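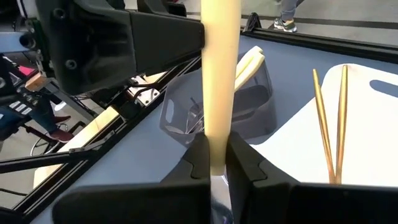 Welcome to the kitchen page of our small shop Bridari. My name is Khải Lưu, and I take care of the table things: holders, boards, chopsticks and everything long and thin that never fits in a drawer. Many customers ask me how the gold chopsticks look next to a plain surface, and I think the white cutting board shows their brushed finish very well. The clear gray holder has a handle opening on the side, so it is easy to carry to the table.

The gold pair is in the shop again from Saturday, 13 dollars. Please wash them by hand with a soft sponge.

For the holder we have 20 pieces until the end of April.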